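Robots in Service, Unit 6: Household Chores as a Test Case
Handout prepared by Harish Chaudhary

6.1 Scope

Unit 5 ended with the palletizing cell, where part geometry, lighting and pose are fixed in advance. A bedroom fixes none of these. The question for this unit is narrow: can a two-arm mobile machine tidy and operate ordinary objects in a furnished room without a person correcting it?

6.2 What counts as done

Write the success condition before the run. "Close the laptop" needs a lid angle, a limit on how far the base may slide, and a time limit. Students on the Fivulix exercise last November left out the second term, and several of their passing runs would have pushed the machine off its support.

6.3 Simulation budget

Each group gets 200 episodes per task, with furniture positions varied between episodes. Contact parameters stay at the values in the course file. Report the seed. A success rate without its episode count will be returned unmarked.

6.4 Reach and contact

Low furniture is harder than it looks. The arm works downward and away from the body, the wrist runs near its limits, and the body hides part of the floor. Camera tilt adds a further transform, and sign errors in that transform account for most failed first submissions.
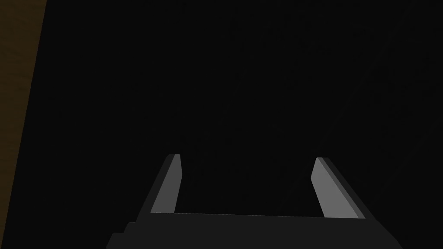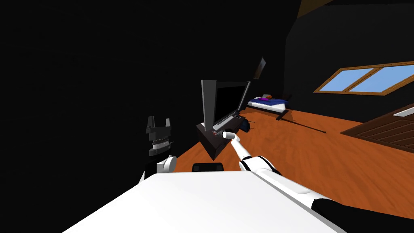
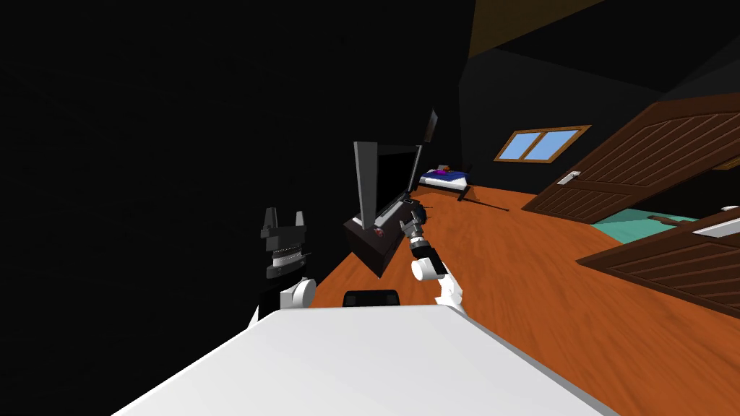
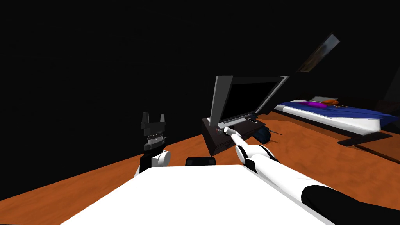 All rendered in simulation.

Tiwari objected in the discussion period that a simulated room flatters the robot, and that a hinge with real friction would undo most of the scores on the board. The point is accepted in part. Friction can be randomized, but a worn hinge also has play, and the course model has none. Treat any rate obtained here as an upper estimate.

6.5 Current position

Single-object tasks with rigid parts: workable under supervision. Doors with lever handles: workable if the handle type is known. Bedding, cables and clothing: not ready. Chained tasks: errors multiply. Five steps at 90 percent each give a chain that finishes 59 percent of the time, assuming independence.

6.6 For next session

Run the lid task with the base mass halved. Log gripper width and contact force at every step. Bring failures as well as successes, sorted by the step at which they occurred. Groups using the Posta planner should set the step limit to 533 before starting.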